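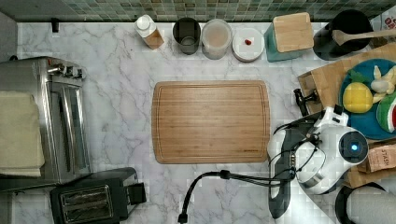
The robot's gripper at the kitchen counter, with the plate of toy fruit beside it.

Robots in the Kitchen: A Visit to the Varkthorpe Open Day

The Varkthorpe workshop opened its doors to schools in September 2025. Class groups of up to 30 pupils were shown how a robot arm is taught to move things on a kitchen counter.

We use cookies to remember your reading level. Accept / Manage settings

What is a gripper?

A gripper is the part of a robot that does the job of a hand. It is fixed to the end of the arm. It closes on an object, holds it, and opens again to let go. Electricity and signals travel along cables, so a gripper often has wires around it.

Why use toy fruit?

A toy pineapple keeps its shape. It can be picked up 958 times and will still be the same size. A real banana goes soft, and then the robot would be practising on a different object each day. The plate at Varkthorpe held a pineapple, a bunch of bananas and a slice of watermelon, all toys.

How does it learn?

A person guides the arm through a task, such as moving fruit from a plate to a board. The computer stores each movement. One movement is called a demonstration. Odette Vasseur, who ran the session, told pupils that a simple task needs 57 demonstrations before the arm tries it alone. Each one takes 20 seconds.

What is difficult for it?

Clear plastic is hard for a robot to see, as light passes through it. Shiny metal is also hard, as it reflects the room. A kitchen has plenty of both.

Words to know

Gripper: the robot's hand.
Sensor: a part that measures something, such as light or distance.
Demonstration: one recorded example of a task.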